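Brikport Adjustable Dress Form, Size Small: Review

I sew formal dresses for family and a few paying customers, most of them in the spring. For years I fitted everything on the person, with a lot of standing still and a lot of pins. In March I bought the Brikport adjustable form in the small size and have now made 5 gowns on it.

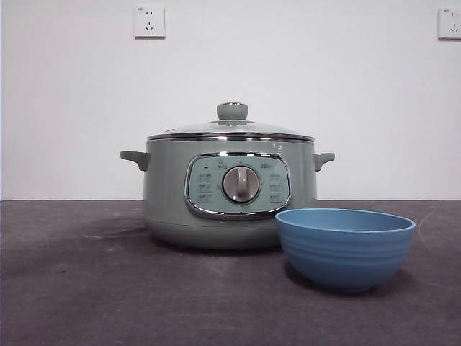

3 min read

The price was $133 at Pridix, with the stand included. It came in one box with the torso in halves, a metal pole, a four-legged base and a hem marker. Putting it together took me one evening. The instructions are a single folded sheet and the drawings are small, but the parts only fit one way.

There are dials for the bust, waist, hips and neck, and a back length adjustment inside the torso. The dials turn easily with a coin. They are stiff enough to hold once set, except the waist dial, which slipped a little when I pulled a boned bodice tight over it. I put a strip of masking tape across it and went on.

As you open the form up, gaps appear between the panels. At small settings they don't matter. Near the top of the range they are wide enough that satin sinks into them, and you can't trust a dart that falls over one. I wrap the torso in a layer of cotton batting and pull a tight knit tube over it. Do the same if your dressmaking involves anything bias cut.

The height range is good for floor-length skirts. At its tallest the shoulder is above mine in shoes, and I could hang a full circle skirt overnight without the hem touching the floor. The base is on the light side. With a heavy beaded skirt from Indel fabric on it, the form leaned when I pinned from the back. A sandbag across two of the legs fixed that.

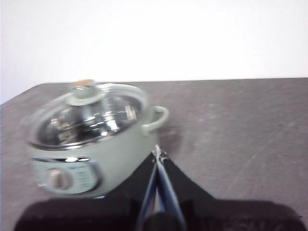
Pinning is where most cheap forms fail, and the Brikport is only fair. The foam under the cover is thin, so pins go in at a slant and not straight down. Garg fine glass-head pins hold better than the thick ones I normally use. The cover itself is sold in one color, a pale sage green very close to the body of the electric pot in the photos, and with the same flat, matte look. I would have liked gray or white. Green under ivory chiffon changes the color enough that I had to check the lining choice on a hanger by the window.

The hem marker is a chalk puffer on a clip. The clip is fine. The puffer left blots on a navy taffeta and I have gone back to a ruler and pins.

After 76 hours of use the cover has begun to pill at the hips. The pole lock still holds.
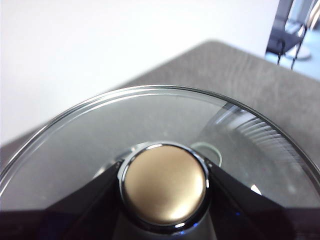

A reader of my spring sewing notes wrote that she has the medium and would not buy it again. The neck dial on hers cracked in the first month, and she thinks anyone sewing more than one dress a year should save for a professional form. She may be right about the neck dial, which is the thinnest plastic on the thing. I leave mine on one setting.

A solid form would have cost me over $200 and would fit one set of measurements. My customers are all different sizes, so I'd buy the Brikport again, with batting and better pins in the same order. If you sew only for yourself, look at a padded form first. Check your back length before picking a size.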